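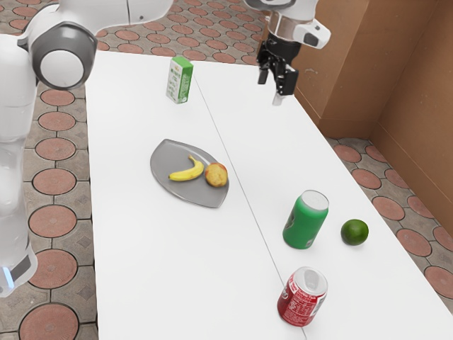 Cell model, start position: arm at left, gripper open, plate with fruit, carton and cans on the two tables.

Dasenetti – Pre-run checklist, tabletop handling cell
Checked by: Imre Pintér
Reviewed by: Ildikó Bárány
Date: 4 September 2023
Applies to: simulated cell and the real cell at Flernencombe. Items marked (R) are only for the real cell.

1. Arm and gripper

1.1 Gripper fingers open and free of any object at start. OK
1.2 Fingers point down, with clear air between them and the table. OK
Comment: In the start position the gripper is over the right table, where the surface under it is empty. Please keep it so. In February one layout had a can exactly there.
1.3 Grip force limit set for soft items. NOT OK
Comment: The limit was 60 N for all items. For the peach and the banana it must be 2 N. Corrected in the Clurneo file, to be checked again by Ildikó.
1.4 Status light visible from the operator's place. (R) OK

2. Tables and items

2.1 Tables pushed together, no gap at the seam. OK
2.2 No item stands on the seam without a note in the layout sheet. COMMENT
Comment: The red can is very near to the seam. In the model this makes no trouble, but on the real tables a small step in height is enough to tip a can. I ask to move it 80 mm to the right.
2.3 Cans and carton upright. OK
2.4 Round items secured against rolling. COMMENT
Comment: The peach is on the plate, which has a rim. The lime lies directly on the table beside the green can. For the real cell use the thin ring from the Boros kit.
2.5 Drink cans and carton empty or filled with dry weight, never with liquid. (R) Not checked yet

3. Area

3.1 Floor between the robot and the tables free. OK
3.2 Wall behind the right table entered as a collision object. OK
Comment: Both panels and also the corner are entered. Distance kept from the wall is 200 mm.
3.3 Emergency stop tested before the first run of the shift. (R) Not checked yet
3.4 No person inside the marked area while the arm has power. (R) Not checked yet

Result: simulation runs may start after 1.3 is confirmed. Real cell stays locked until 2.5, 3.3 and 3.4 are signed.

Ildikó – item 1.3 seen and confirmed. For 2.2 I agree, please change also the layout sheet.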